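Slide 4: memory, before the break

Lay the tower on its side and keep it there for the whole segment. Say why we start with RAM: it's the part most people at Nidstead will change themselves. Point out the graphics card below the modules, then the drive cage. 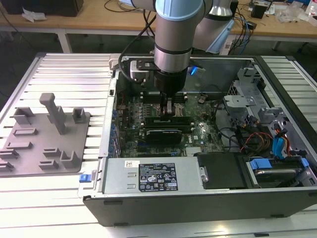

Slide 4. Open tower on its side, RAM above the graphics card.

Clips first, then the module. Press both ends. Allow 3 minutes for questions. Heike has the spare modules for passing round. Next slide: cables.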